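Notes on Teaching by Teleoperation

Posted in October under Workshop Practice

The purpose of this entry is to record how demonstrations have been collected for the Stilla kitchen tasks, and what I would ask of anyone who joins the work. It follows my earlier post on hand guiding, in which the operator takes hold of the arm and moves it through the task directly. That method remains in use for the bench at Closedik. For the simulated kitchen, all demonstrations are given by remote control.

The target for this round was 600 accepted demonstrations. We closed with 605, the extra five having been recorded before the tally was checked. Each operator worked with a hand controller and 2 views of the counter, and sessions were limited to four blocks with a rest between them. Operators who skipped the rest produced hurried grasps late in the session, and most of those recordings were set aside.

A demonstration should be given at an even pace. Beginners tend to rush the approach and then hover over the object while they correct their aim. The learned policy copies the hovering faithfully. I now ask new operators to practise the approach alone, without closing the gripper, until they can make it in a single movement. It is dull work and I have had complaints.

The choice of objects also deserves attention. The Mustex set used in our first round was made up almost entirely of boxes, and a policy trained on it had great difficulty with anything that had a rim or a neck. The current layouts mix ordinary dishes with things that have no business in a kitchen, among them a toy tank and a furry brown animal lying beside a cup. Some dishes are placed on a raised marble block at the back of the counter, so that the operator must judge height as well as distance.

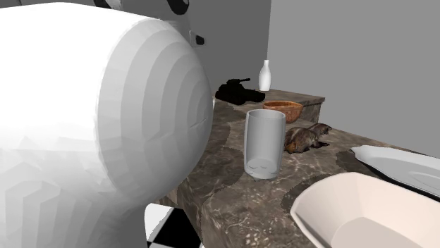
Height has been the more common source of error. An operator who is used to the lower surface will often bring the arm in too low for the block and must then back away and start again. Under the labelling rules adopted from the Ho project, a recording with one such correction may be kept, provided that the correction is marked. A recording with two is discarded.

I remain undecided on whether marked corrections help or harm the policy. Both versions of the data have been kept, and the comparison will be reported in a later entry once training has finished.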